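3. Materials and workshop practice

3.1 The boards and their cases

The study used 228 retired servers that came to the Olmont workshop between one winter lease return and the next. All were of the Cabello type, a rack case with a green main board, one processor socket and a bank of memory slots on each side of it. Servers that arrived with a bent case or a cracked board were set aside at the door and are not part of the set.

Each server was opened on the bench and kept in its case for the whole of the work. We chose this early on. Taking the board out gives better access to the socket, but it means undoing every cable and every mounting screw, and in an earlier trial at Altix the cables were the main source of new faults. With the board left in place, the case wall stands close to the outer memory slots, and a technician has to come in from above or from the open side.

Before any part was touched, the inside of the case was blown out with dry air and the cooler was removed. Old thermal paste was wiped from the lid of the processor with a lint-free cloth and alcohol, then left until the surface had dried. Paste that had crept past the lid onto the socket surround was noted on the record sheet and cleaned only with a dry swab.

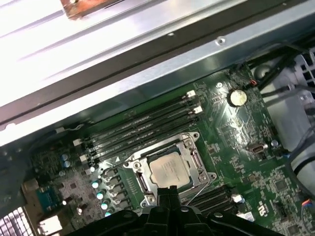
The record sheet has one line for each handling step, with the time, the part and the initials of the technician. Over the whole study 1,768 lines were filled in. Ezequiel Vidal and Bukola Ugwu read all of them separately and marked each as clean, repeated or faulty. A step was marked as repeated if the part had to be lifted and placed again, whatever the reason. Where the two readings differed, the line was talked through and a single mark was agreed.

3.2 Cables and printed labels

Cables were left plugged in wherever they could be. The technicians were asked to move a bundle aside by hand and not to tie it, as a tied bundle pulls on its headers when the case is tilted. This rule was harder to keep than we expected. On the fan side of the board the cables are thick and tend to spring back across the work area, and two of the technicians took to holding them down with a folded cloth. We allowed the cloth and wrote it into the procedure.

For any header that did have to be unplugged, the technician copied the printed name from the board onto a paper tag and put the tag on the cable. Printed names were used in place of positions because the sheet could then be read by someone standing at the other end of the bench. The names are short and set in capitals, and they run in several directions. Some are printed beside the header and some below it, and a name that sits between two headers can be read as belonging to either one.

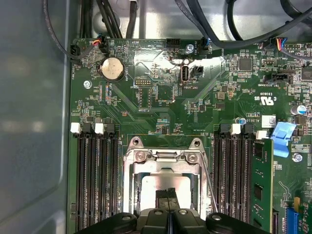 Most tagging errors came from this last case. The technician had read the name correctly and tied it to the wrong neighbour. All of these errors were caught when the cables went back on, and none led to damage, but they took up time that had been set aside for the memory work. After August the tags were changed so that the technician also wrote down the colours of the wires. We did not record tagging errors apart from other errors before that change and so cannot say how much it helped.

The coin cell was left in its holder throughout. Vusora, which supplied the test software, asked that the stored settings be kept until the first start-up, and removing the cell would have cleared them. The cell was replaced afterwards if the clock had drifted.

3.3 Processor and memory

The processor was checked first. The load plate was opened, the processor was lifted straight up, and the contacts were looked at under a bench lamp with a hand lens. Glare was a problem here. A bare metal lid under a strong lamp is bright enough to hide marks on the board next to it, and the lamp was moved to the far side of the case for the contact check and moved back for the memory slots.

Figure 2. Processor seated in its retention frame, with a bank of memory slots to the left of the socket and memory modules in the bank on the other side. The coin-cell battery is at upper left.

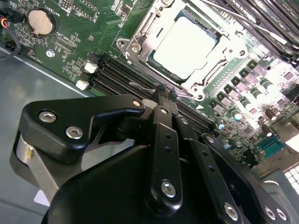
3.4 Putting the processor back

Refitting was the step we were most interested in. It is short, and a mistake in it can end the useful life of the board. The procedure asks for the load plate to be fully open before the processor is brought over the socket, for the processor to be kept flat on the way down, and for no pressure to be used before the plate is closed. The lever is then brought down in one movement. If it felt stiff, the technician was to stop, open it again and lift the processor out for a second look.

Up to 2 refits were allowed on any one board. A third would have gone past what we were willing to ask of a used socket, and a board that reached that point was marked as a fault and passed to the parts shelf. 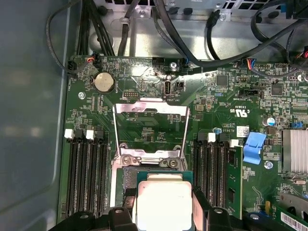 Memory was handled in a fixed order, starting with the slots farthest from the socket. The reason is mostly one of room. When the retention bracket is raised it stands up between the two banks, and a hand reaching for an inner slot comes close to it. A single module in the rightmost slot of the right bank, with the bracket still open, leaves the inner slots of that bank free — and this is the state in which we asked technicians to check the socket for the last time. The white latch tabs at the upper ends of the slots also gave a simple check by eye, as a tab left standing out from its neighbours was easy to notice from above.

Once the plate was closed, the other modules went in and the cooler was fitted with fresh paste. The server was then started and left to run the Vusora memory test to the end. Test times were taken from the log and not from the record sheet, as the technicians often began the next server while the last one was still running. The logs add up to 3,878 hours of test time across the set. Boards that failed the test were opened once more, the modules were reseated in the same order, and the test was run again from the start.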